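Store Assistant, Part Time
Flodemby Resale Shop, Rerkbridge

Hours: 16 per week, including every other Saturday
Start: as soon as possible
Reports to: Shop Manager

Flodemby runs a secondhand clothing shop on the main street in Rerkbridge and a smaller one in Stistden. We buy and take in used clothes, sort them, price them, and sell them at prices most people in town can pay. We are looking for a store assistant for the Rerkbridge shop. The person who held this job moved over to the Stistden shop in September, and the rest of the team has been covering the hours.

You do not need retail experience. Most of the people who work here learned the job on the floor, and training is paid at the full rate from the first shift.

What the job involves

Mornings are mostly back room work. Bags come in through the side door and are opened on the sorting tables. You will check each item for stains, missing buttons, broken zippers and worn cuffs, and decide whether it goes to the shop floor, to the mending shelf or to textile recycling. Items for the floor are steamed, tagged and put on hangers. In a busy week we take in 1000 pieces, so the work has to keep moving, but we would sooner you ask about an item than guess.

Coats and jackets start coming in heavily at this time of year. They go out on the long rail by the front window and are sorted by size, with no separate section for brands.

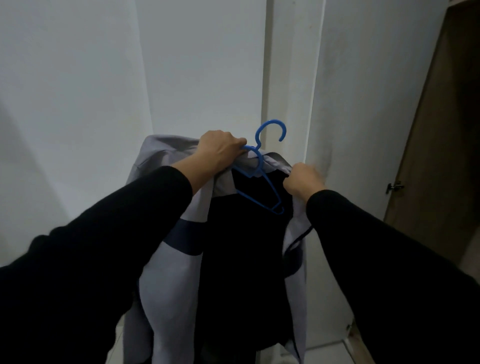
Putting a light gray jacket on a hanger.

In the afternoon you will spend more time with customers. This means running the register, handling returns, clearing the fitting rooms and putting things back on the right rail. People ask a lot of questions about fabric and sizing. Older garments often run small, and you will get used to checking measurements with a tape when the label is no help. We also get regulars who come in mainly to talk, and that is fine as long as the register is covered.

Closing takes half an hour and is paid. The closing person counts the drawer, vacuums the floor, takes out the recycling and sets the alarm.

What we are looking for

You should be able to stand for most of a shift and lift bags weighing up to 60 pounds with a second person helping. You should be comfortable handling cash and talking to strangers. Being on time matters a great deal, as there are often only two people in the shop.

Basic sewing is useful but not required. If you can replace a button or fix a hem, tell us in your application. A second language is also helpful.

You must be 18 or older and able to work every other Saturday. Please do not apply if Saturdays are a problem. We have tried to work around it before and it was not fair to the others.

Pay and benefits

The hourly rate is the same for all store assistants and goes up after 6 months. We will tell you the current rate when we call to arrange an interview, or you can ask at the counter. You will get paid sick time, a staff discount on everything in both shops, and free parking behind the building. The number 6 bus stops across the street. Schedules are posted two weeks ahead and swaps are allowed if both people agree.

How to apply

Pick up a form at the Rerkbridge shop or bring in a short letter with your phone number and the days you can work. A resume is fine but we do not require one. Please give the name of one person we can call who is not a relative. Former employers, teachers and neighbors are all acceptable.

Interviews are held in the shop and last half an hour. If that goes well we will ask you to come in for a paid trial shift of three hours. Everyone who applies will get a reply, by phone or by mail.

The Stistden shop is not hiring right now. If you would like to be considered there later, write that on your form and we will keep it on file.

Posted 5 November 2024. Open until filled.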